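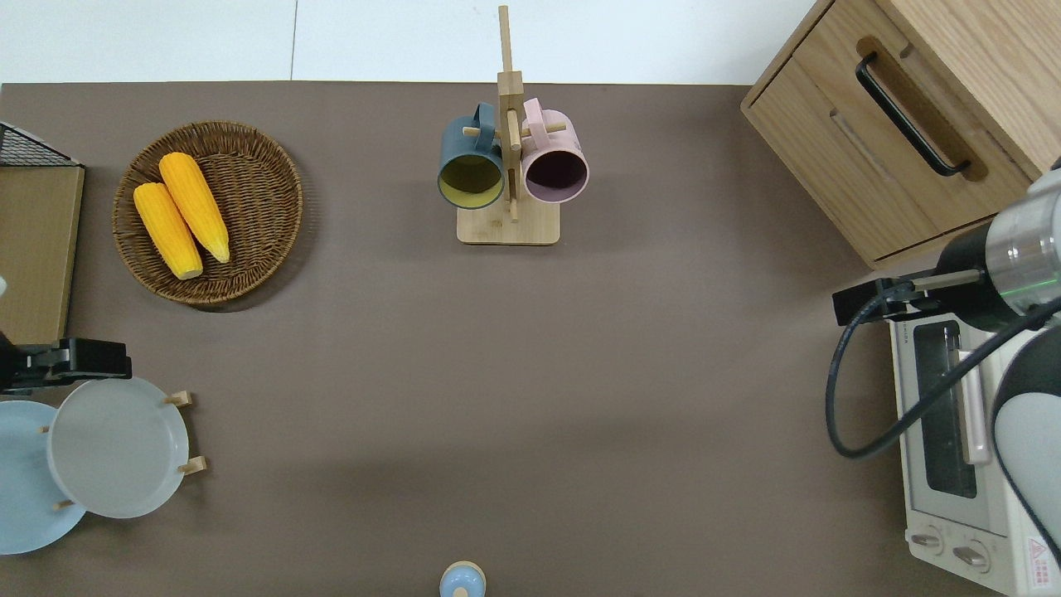 Storage at Holutcombe is planned by how often a thing is handled, says Phyllis Nuttall, who fits out small kitchens for Grarnance. "Daily crockery stays out." Two mugs hang from a wooden stand, and the plates stand upright in a rack with pegs. "Upright, you lift one without shifting the other."

The worktop cost £2,960 fitted. Nuttall allows one drawer for cutlery – "four sections, no more" – and keeps vegetables in open weave.
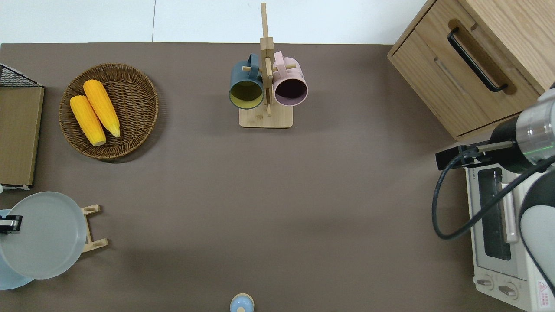

Corn in the round basket, with the mug stand alongside.

She plans to refit the shelves in July.

Contact Grarnance | © Grarnance | Back to top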